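Stainless Steel and the Shared Kitchen
Student project report, Nindbridge

We spent November studying how a brushed steel surface next to a speckled countertop ages under 19 students who cook mostly noodles.

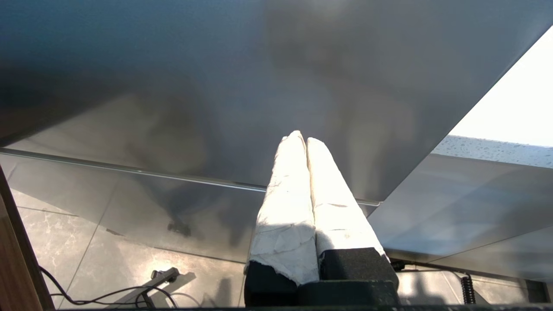 Why study steel first? It shows every fingerprint, and the speckled counter hides crumbs with real talent.

Our log has 100 wipe-downs, nearly all of them on the day before grading. Wiping along the grain left fewer streaks. We recommend a dry cloth and lower expectations.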